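Zonwood Explains: How a gripper is looked after

Ages 8 to 12
Reading time: 5 minutes

A gripper is the hand of a robot. Some grippers are bolted to the end of a robot arm. Others are held by a person, who uses them to show a robot how a job should be done. Both kinds need the same sort of care, and this page is about one of the small ones, which has two fingers.

What is it made of?

The gripper used at the Kelness workshop has two blocky fingers that face each other. When the gripper closes, the fingers move together. When it opens, they move apart. Behind the fingers are short arms called linkages. A linkage is a bar with a joint at each end, a bit like the bones between your wrist and your elbow.

Where a linkage turns, there is often a small metal ring called a bushing. The joint turns inside the ring, so the ring wears down slowly and the arm does not. A worn bushing can be pushed out and a new one pushed in. That is much cheaper than buying a new arm.

The fingers are held on with screws. This means they can be taken off and swapped.

Setting it up

Before the gripper does any work, somebody at Kelness goes through a list. It is pinned to the wall next to the bench and it takes a few minutes.

Wipe both fingers with a dry cloth.
Look at the flat inner faces, where the fingers touch things.
Try each screw with a small screwdriver. It should not turn easily.
Open the gripper all the way, then close it all the way. Do this 2 times.
Check that both fingers move by the same amount.

The last one matters most. If one finger moves further than the other, the gripper will push things sideways when it tries to pick them up. The usual cause is a loose screw or a worn joint.

Practising on soft and hard things

After the list comes a practice. The gripper is tried on a few household things. A cup is hard and smooth, so it can slip. A slice of loofah is different. Loofah is the dried inside of a plant, a cousin of the cucumber, and it is full of holes. It squashes a little when it is squeezed and springs back when it is let go. 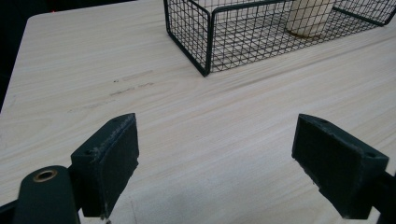
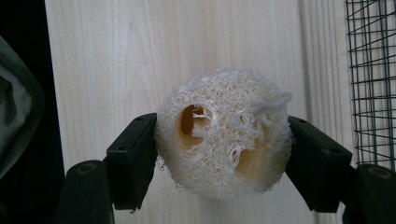

The loofah slice between the two fingers.
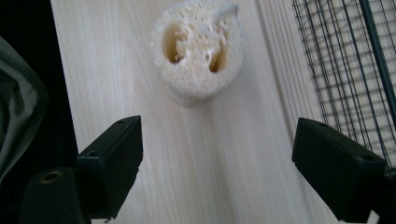 Why do the fingers of a gripper wear out before the rest of it?

The fingers are the part that touches everything. Each time they close, they rub against whatever is being picked up, and sometimes they knock against the table as well. The rubbing takes tiny bits off the surface, and the knocks chip the corners. The rest of the gripper hardly touches anything, so it lasts a lot longer.

Keeping a logbook

Every gripper at Kelness has a logbook. It is an ordinary exercise book with the name of the gripper on the front. The one for this gripper says Fokinell. Each page has a column for the month, a column for how many times the gripper closed, and a wide column for notes.

In March, Fokinell closed 1,310 times. The notes for that month mention a squeak, which went away after the joints were cleaned, and one screw that had to be tightened.

Counting is useful because wear is hard to see. A finger can look fine and still have lost some of its grip. If you know how many times it has closed, you can guess when it will need changing – in the same way that a car is checked after a certain number of miles.

Changing a finger

This is a job for an adult or for someone who has been shown how. It goes like this:

Switch off the power if the gripper has a motor, and pull out the plug.
Undo the screws and put them in a small dish.
Lift the old finger off.
Brush away any dust underneath.
Put the new finger on and start each screw by hand.
Tighten the screws a little at a time, taking turns between them.

Tightening one screw fully before the others can make the finger sit crooked. Then the whole setting-up list is done again from the top.

Old fingers are not always thrown away. Kelness keeps a tin of them, and some are used again for jobs where a good grip is not needed.

Words to know

Bushing: a ring that a joint turns inside.
Linkage: a bar that carries movement from one part of a machine to another.
Wear: the slow loss of material when things rub together.

Next in this series: Aquino, the machine that sorts bottle tops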